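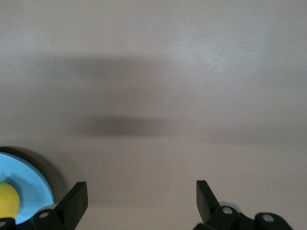 Figure 2. Tabletop surface with soft, diffuse shadows.

Film and Media Studies | Audience Research | Open Access

4. What viewers remembered about the creature

4.1 Material

The analysis in this section draws on the letters pages of Griter, a monthly magazine for fans of science fiction and horror movies. We read every issue in the Lendthorpe library holdings and copied out each letter that mentioned a creature built for the screen, whether a puppet, a suit, or a mechanical figure. This gave 2,778 letters. Of these, 421 dealt with Claswood, and the rest of the section is limited to them. Letters that only asked for a poster or a back issue were left out.

Claswood is a useful case. The creature is on screen for a short time, mostly in low light, and the studio released very few stills of it before the movie opened. Readers who wrote in were therefore working mainly from memory of a theater showing. Home video came later, and the tone of the letters changes when it does.

4.2 Coding

Kha Lưu and Hưng Vũ coded the letters separately. Each letter was marked for the body parts it named, any color it gave, any sound it described, and whether the writer guessed at how the creature was made. Letters could be up to 400 words long under the magazine's rules, and many writers used all of that space, so a single letter often received several codes. Where the two coders disagreed, they reread the letter together. If they still could not settle it, the code was dropped.

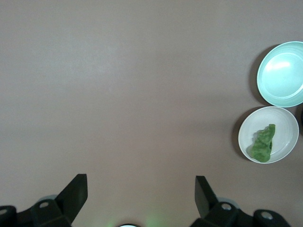
Spelling and punctuation in the quoted letters have been left as printed. The magazine cut letters before printing them, and we have no way of knowing how heavily. The editor at the time, Bạch, kept none of the originals.

4.3 Color and skin

Color was the point on which writers disagreed most. The creature was painted in one dull brown, according to the makeup notes held at Lendthorpe, but letter writers called it green, gray, blue, and in one case "the color of wet slate." Green was the most common answer by a wide margin. We think this comes from the poster, where the title and the creature's outline share a green glow. Several writers described the poster pose as if it occurred in the movie. It does not.

Skin was described more consistently. Writers used words such as bark, leather, and old rope. A smaller group thought the skin moved on its own, and one wrote that it "breathed even when the thing was standing still." The suit had 2 air bladders under the chest, so these viewers were noticing something that was really there, even if few of them could say how it was done.

4.4 Sound

Fewer letters mentioned sound. Those that did nearly always tied it to the cellar sequence, and they compared it to a kettle, a gate, or a person clearing their throat. Writers who described the sound were less likely to give a color. We do not want to make too much of this, given the length limit on letters, but the same pattern appears in the letters about other movies and is taken up again in Section 5.

4.5 Guesses about construction

Most guesses named a man in a suit, which is correct. Some writers were sure that stop-motion had been used for the long shots, and they argued the point across several issues. The production records list no stop-motion work.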